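Robots learn kitchen tasks with fewer demonstrations

September 8, 2024

A research group at the Lengyel laboratory has presented a method that lets a robot arm learn household tasks from a smaller number of human demonstrations than before. The method is called Dristeo. The group tested it on small kitchen jobs, among them the work with a microwave oven, and the first results were made public together with a technical report.

Teaching a robot arm by demonstration is a well-known way of working. A person guides the arm through the task many times, the movements are recorded, and a computer model learns from the recordings. The weak side of it is the time. For one task with several steps the group used to collect 500 demonstrations, and an operator needed many working days for this.

With Dristeo the number went down to 100 for each task. The difference is in how the recordings are used. The program first divides every demonstration into short pieces, for example moving towards the handle, pulling the door, or going with the fingers to the plate. Pieces that look alike are then put together, also when they come from different tasks. A movement that the robot has learned on a cupboard door can in this way help it with the door of an oven.

"Before, we treated each task as if the robot had never touched anything in its life," said Enikő Bakos, who leads the work. "It was a waste. Opening is opening, and the model should be allowed to know this."

The full collection has 1,667 demonstrations, all of them recorded on the same kind of table with common household objects. The microwave was chosen early, as it joins several difficulties in one place. The door swings on a hinge and the arm has to follow its curve. After that there is a narrow space where the gripper must not touch the walls, and the plate stands on a glass turntable which can move when it is pushed.

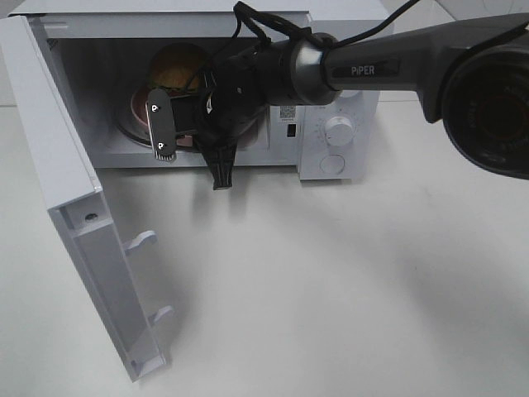 The gripper of the arm in front of the open microwave, with a hamburger on a plate inside.

In the tests the robot had to open the door, reach the plate and close the door again. It was compared with a model of the older type, trained on the same 100 demonstrations. According to the report, the new model finished the complete task clearly more often, and the biggest improvement was seen in the opening of the door. When the oven was moved a little to the side between two attempts, the older model mostly lost the handle, while the new one was usually able to find it.

The results are weaker for the dial and the button. Turning a round knob to the right place needs a fine feeling in the fingers, and the model has no information about force. It works only with the camera pictures and the positions of the joints. The report says openly that the robot often turned the knob too far, and that these attempts were counted as failed.

Another limit is the choice of objects. Only 2 microwave ovens were used during the whole project, and both have a door which opens to the left. The group does not know yet how the method behaves with a door that folds down, or with an oven which stands on a high shelf. Bakos said that a larger series with other kitchen devices is in preparation.

The learning itself was done on the computers of Starell, a company which supports the laboratory with calculation time. Starell had no part in planning the tests. The trained model and the program for dividing the recordings can be downloaded from the pages of the laboratory, and the demonstrations will follow when the checking of the files is finished.

The group already showed an early version in August at the Plondby workshop on robot learning. There the visitors asked mostly about the cost of the recording work. Bakos answered that one operator with a short training can now prepare a new task in up to 2 days, including the repeating of bad recordings.

Questions about the report can be sent to the laboratory office.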